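Stindier Home Chore Simulator: a month of teaching software to tidy a bathroom

Reviewed by Nilmini Majumder, 2025-02-28

I've wanted a machine to clean my bathroom since I was old enough to be handed a sponge, so I was always going to have fun with Stindier. You pick a room, pick a chore, hook up a control program (I used Ivura, which comes in the box) and watch it try. No hardware needed, just a decent laptop and some patience!

The kitchen rooms are good, but I kept going back to the bathrooms. A bottle left in a sink sounds like the easiest job in the world. Pick it up, set it somewhere sensible, done. Then you start thinking about the faucet spout hanging over the bowl, and the folding chair you'd rather not knock over on the way in, and the doorway you have to get through first.

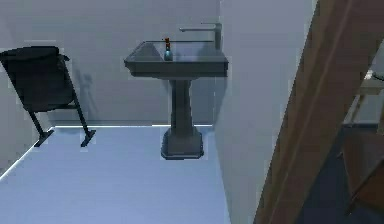 My first 43 tries at clearing a sink were a mess, and I loved every one of them. Ivura would get the approach right and then nudge the bottle away with its wrist. Slowing the last bit of the reach helped a lot — the manual suggests this on page 4, and I wish I'd read it sooner. After that I was getting clean pickups often enough to cheer out loud.

Two gripes. Saving a room layout takes too many clicks, and the graphics are plain next to Quintela's. I stopped caring about the second one within an evening, and rooms load so fast that I'd take the trade again.

So can machines do the chores yet? Mine can sort of clear a sink, in a room made of math, with me hovering over the settings. Scrubbing is another matter, and I'm not holding off on buying sponges until 2044. But I'm more hopeful than I was in November, and I've already started on the laundry room pack.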